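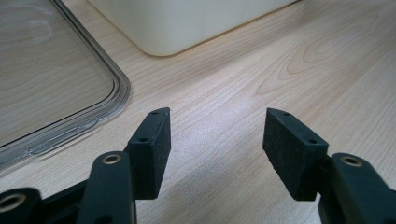

Search this site Go

Speaker notes: Learning to bake with rye
June, posted by the Prerivholm Bread Circle
Last updated: June

Slide 1. Welcome everybody, find a seat, and if you're by the window and the sun gets in your eyes please just pull the blind down. Thank them for coming out in the evening. Mention the tea.

Slide 2. How I got into this. I grew up on soft white sandwich bread and I loved it (still do, with butter and too much jam), so my first rye loaf came as a bit of a shock. It was from the bakery in Zorska, it weighed about as much as a boot, and I ate the end piece standing in the street. I went back the next morning and bought 2 more. Pause here, people usually have a story of their own.

Slide 3. What rye does differently. It's sticky! It will not stretch the way wheat does, so please stop kneading it and stop feeling bad. Stir it with a wet spoon, scrape it into the pan, smooth the top with wet fingers and walk away. Pass the bowl of dough around at this point, and the towel.

Slide 4. The starter. Mine lives in the fridge and gets fed the night before, 50 grams of flour and 50 of water. The folks at the Stadano mill told me to use their coarse flour for feeding and the fine one for the loaf, and I've done it that way ever since. Skip the part on acidity if we started late.

Slide 5. Waiting. A rye loaf wants a full day wrapped in a cloth before you cut it. I know. I have children too. But a warm one gums up the knife and you'll think you did something wrong.

Tasting: plain loaf first, then caraway, then the one with Cuautle honey. Cut thin. Recipe sheets are by the door, 29 copies, so one per household please.

Questions until 8.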